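실 한 가닥의 고집

바느질을 좋아하는 사람에게 봉합사를 쥐여 주면 대개 첫 1분 안에 웃음이 터진다. 말을 안 듣는 것이다! 책상 위에 놓으면 혼자 둥글게 말리고, 펴 놓으면 슬그머니 다시 일어서고, 매듭을 지었다 싶으면 스르르 풀린다. 나도 그렇게 웃다가 가을 한 철을 통째로 이 가늘고 검은 실에 바쳤다.

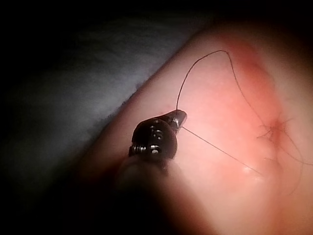

레지스 사바티에(Régis Sabatier)
본지 객원 필자, 손기술과 도구에 관해 쓴다

집에서 쓰는 무명실은 착하다. 당기면 따라오고 놓으면 눕는다. 봉합사 가운데 한 가닥으로 뽑아 만든 것은 성격이 전혀 달라서, 포장 안에 감겨 있던 모양을 그대로 기억한다. 배우는 사람들은 이걸 '실의 기억'이라고 부르는데, 나는 이 말이 정말 마음에 든다. 새 봉지를 뜯을 때마다 실이 어디서 어떻게 지냈는지 고스란히 드러나니까. 양 끝을 잡고 천천히 한 번 당겨 주면 기억이 조금 흐려진다. 조금일 뿐이다. 손을 놓는 순간 고리가 하나 불쑥 솟아오르고, 그 고리가 꼭 다음 땀이 들어갈 자리를 가로막는다.

10월에 나는 푸브빌의 봉합 연습 모임에 처음 나갔다. 수의학과 학생, 가죽 공예를 하는 사람, 은퇴한 간호사, 그리고 나처럼 그냥 실이 좋아서 온 사람이 한 탁자에 앉았다. 첫날 받은 것은 연습용 바늘 실 한 봉지와 피부 모양 패드 한 장. 칠판에는 숫자 하나만 적혀 있었다. 400. 모임이 끝나는 날까지 각자 놓아야 할 땀 수였다.

나는 첫 시간에 23땀을 놓았다. 그중에 다시 봐도 괜찮은 것은 한 땀이다(그 한 땀을 사진으로 찍어 누이에게 보냈더니 "뭘 꿰맨 거야?"라는 답이 왔다).

문제는 언제나 꼬리였다. 실에는 두 쪽이 있다. 바늘이 달린 긴 쪽, 그리고 조직 밖에 남겨 두는 짧은 쪽. 초보자는 바늘만 노려보느라 꼬리를 잊는다. 그러다 긴 쪽을 너무 신나게 당기면 꼬리가 구멍으로 쏙 빠져 버리고, 방금 들인 공이 통째로 사라진다. 반대로 겁을 먹고 꼬리를 길게 남기면 이번에는 그 꼬리가 매듭 고리에 끼어들어 온갖 참견을 한다. 손가락 한 마디, 딱 그만큼이 좋다는 말을 첫날 들었는데 몸이 알아들은 것은 여섯 번째 시간이었다.

그리고 팽팽함! 한쪽은 팽팽하게, 한쪽은 느슨하게. 매듭을 짓는 동안 실은 거의 늘 이 두 상태로 나뉘어 있다. 팽팽한 쪽은 길을 잡아 주고 느슨한 쪽이 그 둘레를 돌며 일을 한다. 두 쪽이 다 팽팽하면 감을 것이 없고, 두 쪽이 다 느슨하면 어느 쪽이 어느 쪽인지조차 알 수 없게 된다. 뜨개질하는 분들은 이 대목에서 고개를 끄덕이실 것 같다. 새끼손가락에 실을 걸어 장력을 맞추는 그 감각과 꽤 닮았다.

실도 여러 가지를 써 봤다. 모임에서 나눠 준 것은 카른스테드라는 연습용 실로, 뻣뻣하고 미끄럽고 고리가 크게 진다. 두 주쯤 지나 옆자리에서 얻은 카롱은 여러 가닥을 땋은 실이라 훨씬 얌전하게 눕고 매듭도 잘 문다. 그런데 이상하게도 나는 자꾸 카른스테드로 돌아갔다. 까다로운 실로 지은 매듭이 반듯하게 앉았을 때의 기쁨이 훨씬 컸다. 첫 번째 고리를 두 번 감아 내려놓고, 손을 바꾸어 반대 방향으로 한 번, 다시 반대로 한 번. 방향을 바꾸지 않으면 매듭이 옆으로 돌아누우면서 미끄러진다. 알면서도 스무 번에 한 번은 꼭 틀린다.

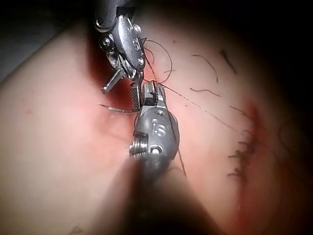 바늘 이야기를 빼놓으면 섭섭하다. 곧은 바늘로만 살아온 사람에게 휘어진 바늘은 작은 충격이다. 밀면 안 되고 돌려야 한다. 바늘이 제 곡선을 따라 들어가서 제 곡선을 따라 나오게 두어야 하는데, 손목이 그 호를 그리지 못하면 표면이 당겨지고 구멍이 벌어진다. 바늘을 어디쯤 잡느냐도 중요하다. 끝에 가까우면 힘은 잘 실리지만 나아갈 거리가 모자라고, 실이 붙은 쪽에 가까우면 바늘이 휘청거린다. 나는 한동안 문고리를 돌릴 때마다 '지금 이 각도인데' 하고 생각했다. 국자도 그렇게 돌렸다. 국은 좀 흘렸다.

들어가는 각도는 표면에 수직으로. 이 한마디를 모임에서 가장 많이 들었다. 비스듬히 들어가면 얕게 뜨이고, 얕게 뜬 땀은 조일 때 가장자리가 안으로 말린다. 제대로 들어간 땀은 양쪽 가장자리가 살짝 도톰하게 맞닿는다. 그 도톰함이 참 예쁘다. 둥글게 솟은 면에서 하면 더 어려운데, 평평한 패드에서 익힌 각도가 자리마다 조금씩 달라지기 때문이다. 나는 패드를 밥그릇에 씌우고 고무줄로 묶어 연습했다. 값싸고 효과 만점이니 꼭 해 보시길.

어두운 색 실을 쓰는 것도 권하고 싶다. 밝은 표면 위에서 잘 보이고, 고리가 어디로 도망갔는지 금방 찾는다. 다만 책상까지 어두우면 끝장이다. 우리 집 식탁은 짙은 밤색이고, 아마 지금도 그 위 어딘가에 잘라 낸 꼬리가 여럿 숨어 있을 것이다. 지금은 흰 행주를 깔고 앉는다.

400땀은 모임이 끝나기 전에 채웠다. 멈출 수가 없어서 계속 놓았고, 이 글을 보내는 오늘 공책에 적힌 숫자는 647이다. 패드는 이제 거의 누더기라 새것을 주문해 두었다. 그사이 가죽 공예를 하는 옆자리 친구는 지갑 안감을 봉합 매듭으로 마무리하기 시작했고, 나는 양말 뒤꿈치에 단순 단속 봉합을 스무 땀 넣었다. 신으면 매듭이 좀 배긴다. 다음번에는 매듭을 바깥쪽으로 낼 생각이다.

월간 세토라 | 2020년 11월 14일 | 문의: 편집부 독자 담당 | © 세토라. 무단 전재 및 재배포 금지 | 맨 위로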